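Re: [lornmont-residents] phone location data and the new transit app
2 Dec 2024

Quick one before I head out, sorry for the fragments.

On 2 Dec someone on the list wrote:

> Can anybody tell me what the town is getting out of this Flurard deal?
> I read the notice on the library board and it says "aggregate movement
> data" will be used to plan bus routes. Fine, I'd like a better bus too.
> But my understanding is they buy it off the phone carriers and we never
> get asked. Is there an opt out? And is it tied to your number or not?
> I'm not trying to start a fight, just want to know before the meeting.

Ok so. I went through the whole agreement last night, it's on the town site but buried, look under Procurement then Closed. Not a lawyer, corrections welcome.

What Flurard gets: pings from handsets inside the town boundary, grouped into grid squares. No names, no numbers. They say. The grid squares are 1000 metres across in the centre, which sounds big enough, but out past the quarry road there are squares with 2 houses in them. Two. I don't care what you strip out of the file, if a phone leaves that square every morning and comes back at night everybody on the road knows who it is.
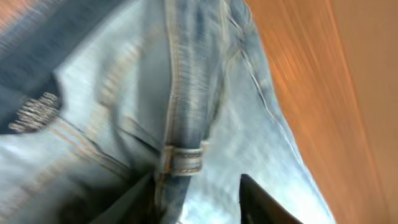

Second thing, how long they keep it. Notice on the library board says "for the planning period". The agreement says 5 years. Those aren't the same and whoever wrote the notice should of known it. Also Flurard can pass the data to "analytical partners" and the only one listed is Castoleo. I couldn't find out much about Castoleo exept that they do footfall counts for shopping centres. What that has to do with the number 4 bus I have no idea.

Opt out. Yes there is one, sort of. You have to go through your carrier, not the town, and the setting has a different name on every carrier. Mine was under marketing preferences. Took me ages. If you use the Lashari app for bus tickets that's a separate permission again and it was switched on by default when I looked. Go into the app, account, privacy, then scroll right to the bottom. "Share journeys to improve services" or some such wording.
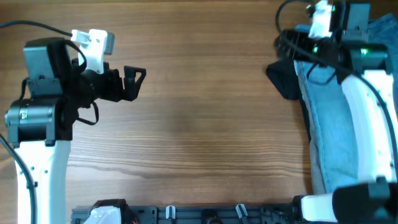

Whether switching it off does anything about what's already been collected, don't know. Agreement doesn't say. I've asked the clerk's office by email, no answer yet.

To be fair to the town: the last travel survey went out on paper and got 1079 replies, and a lot of those were from people who never take the bus. So I get why they want something better. And the evening service is hopeless, nobody's arguing that. I just think you can count riders at the stops, or off the ticket machines, and leave everyone else's phone out of it.

Things I'd like asked at the meeting, since I might be late:
- can the small squares be merged or dropped
- who signs off if Flurard wants to add another partner
- is the data deleted if we pull out early. The break clause is in April and I can't see anything on deletion
- will they fix the notice

If someone has the earlier draft of the agreement could you send it to me off list. I had it saved and now I can't find it, wrong laptop probly.

And please trim your replies, the digest version is getting impossible to read on a phone.

Gotta run.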